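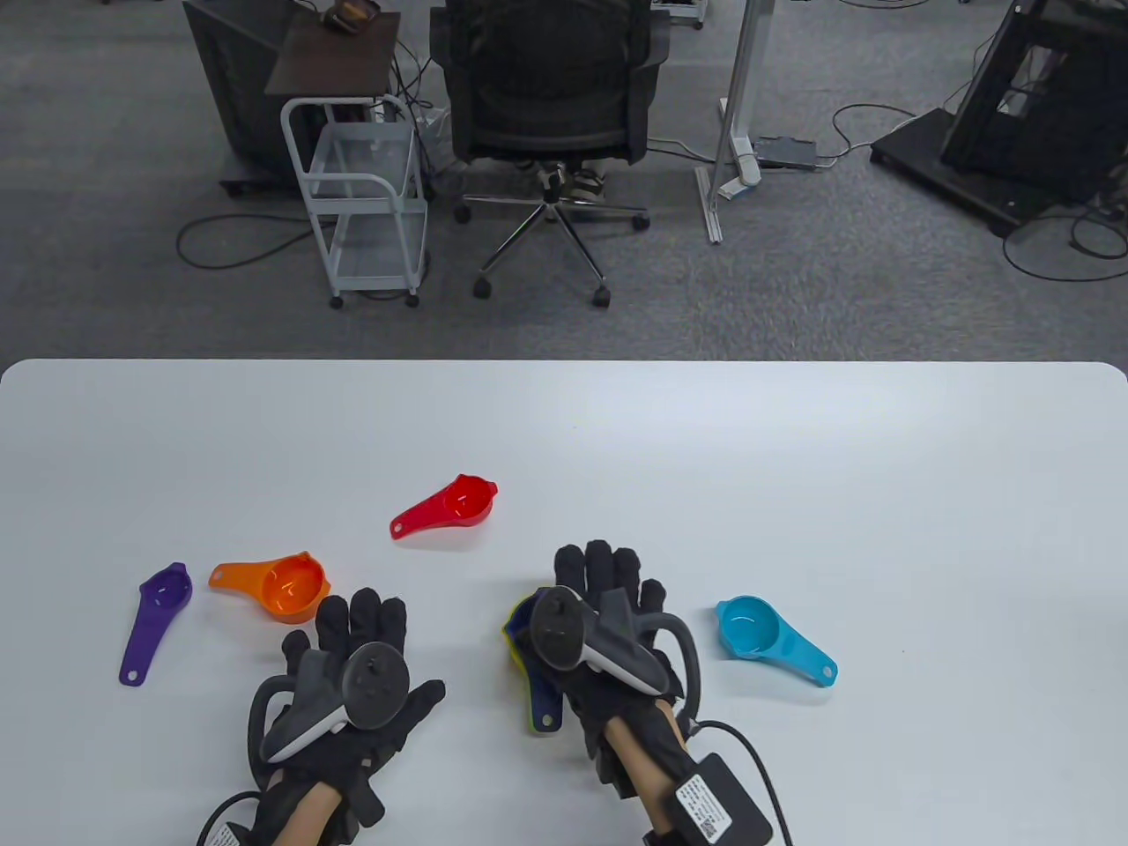 Restemora Player Development Program
Progress report to the Plirkik Fund
Submitted by Jonas Pichler, program manager
9th September

1. Period covered

This report covers the preseason and the first block of regular season practice. It follows the headings in the grant agreement. Items carried over from the previous report are marked as such.

2. Status against work plan

Receiver and defensive back clinics: on schedule. All clinics planned for the preseason were held at the Rullwood field. One was shortened by lightning and the missed drills were moved to the following session.

Return specialist module: on schedule. The module is new this year and covers catching punts in traffic, fair catch decisions, and ball security after contact. Coaches have asked for a written version of the fair catch section, which is in draft.

Quarterback module: behind schedule. The position coach left in the second week of preseason and the replacement could not start until school schedules were fixed. Four sessions remain to be made up. They will be added to the end of the fall block if field time allows, otherwise they move to the indoor period in December.

Film review: partly complete. Players are reviewing practice film in position groups. Individual review has started for starters only.

3. Participation

The program is funded for 20 players, and all places are filled. Two players withdrew before the first padded practice and were replaced from the waiting list. Attendance is recorded by session and by position group. The lowest attendance is among the linemen, several of whom have a second practice across town on the same evening. We moved the line session to a later start and attendance has improved, though it is still below the other groups.

Logged practice repetitions for the receiver group reached 1019 by the close of the period, against a target of 1000. A repetition is counted only when the full route is run and the ball is thrown. Walk-through repetitions are excluded. The drop rate is being tracked separately and will be reported at the end of the season, when the numbers are large enough to compare by route.

4. Testing

Baseline testing was done on grass with hand timing. The sprint and shuttle results are usable. The vertical jump results are not, as the measuring device was set at the wrong height for the first group and the error was found after the players had gone. That group will be retested, and the original figures have been removed from the file.

Testing will be repeated at the end of the season on the same field. Hand timing will be kept for that round so the two sets can be compared.

5. Equipment and field

Görtz delivered the blocking sleds and the first set of pads. One sled arrived with a bent runner and was exchanged. The second set of pads is on back order — no delivery date has been confirmed. Practices are running with the older pads in the meantime, all of which passed inspection before use.

The Rullwood field drains poorly at the north end. Return drills have been moved to the south end after rain.

6. Budget

Spending is within the approved lines. The underspend in coaching follows from the vacant quarterback position and will be used for the make-up sessions. We request approval to move $2000 from travel to field rental. Two away scrimmages were canceled by the host team, so the travel money is no longer needed in full. The rental would cover the added sessions described in section 2.

7. Risks

Loss of field time in late fall, when the soccer league has priority on weeknights. A second site has been inspected and is suitable for non-contact work only.

Coaching cover. The defensive backs coach is available through the end of the regular season but not for the indoor period.

Late pads, as noted in section 5.

8. Next period

Complete individual film review for all players. Retest the vertical jump group. Issue the fair catch section to coaches. Hold the first two make-up sessions for quarterbacks.

The next report is due in December and will include the drop rate figures and the end-of-season test results.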